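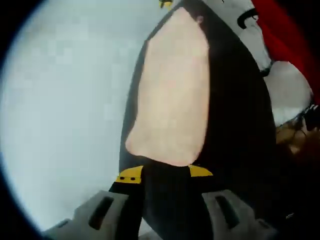
Subject: Re: [killow-floor] Grippers on the packing line

> Skollo says the new cell handles 600 units a shift.
> We do 300 by hand. Should we be worried?
> (Femgate bench, nights)

Worried, no. Busier, yes. At Tosh we've had ours since December and I now spend the shift fetching whatever it dropped and pressing Resume. My record is 119 times. The job title went from packer to "cell attendant," same pay, and they took away 2 of the stools.

Ask for the training hours in writing before it gets bolted down. We asked after.

Tosh bench, days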